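Household Skills Programme: Washing Up and Draining
Newsletter of the Wirbridge Centre for Home Studies
19 Mar 2023

The Centre is pleased to report that the second unit of the Household Skills Programme, devoted to the care and storage of tableware, has now been added to the teaching materials held at Wirbridge and Gresby. The unit was prepared by Naheed Sandhu, with revisions by Ruoxi Kang following comments received from members at the Brekach branch. Printed copies have been sent to 77 households that asked to be kept informed.

Bowls were chosen as the subject of the unit because they give more difficulty than plates. A plate will stand in almost any rack. A bowl has a foot, a curve and often a heavy base, and it may roll or settle against its neighbour if it is put down without care. Members told us that chipped rims were their most common complaint, and the guidance has been written with this in mind.

The recommended method is as follows. Smaller bowls should be stood on their sides towards the back of the rack, with their openings all facing the same way. Wider or shallower bowls may be turned upside down in front. A bowl should be held with both hands until its foot has cleared the wires, and it should be lowered into place and not dropped the last short distance. Glass should be handled apart from glazed ware where space allows, and a patterned bowl should never be stacked inside another while either is still damp.

Members are also asked to consider the rack itself. A rack with two levels takes up little more room on the worktop than a single one, and the upper basket can be kept for cups and small dishes. The wires should be wiped down weekly and checked for any bare ends, which will mark a glaze. On wooden surfaces a tray or folded cloth should be placed beneath the rack and dried at the end of the day.

The unit runs to 39 pages and includes a short section on mixed sets. Many households no longer own a matching service, and bowls of different colours and patterns will commonly share one rack. Ms Sandhu's advice is to arrange them by size and weight and to disregard the pattern.

Members in the Tang Road area may collect a copy from the Centre's front office. A third unit, on cutlery and drawers, will follow in June.
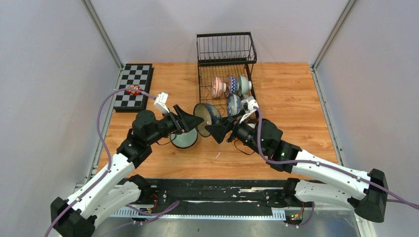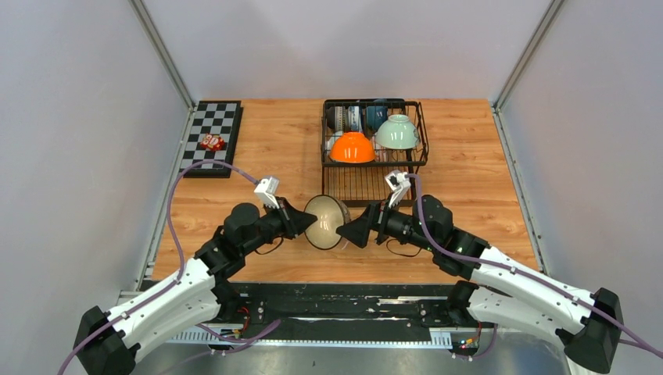

Bowls of several colours at the two-level wire dish rack.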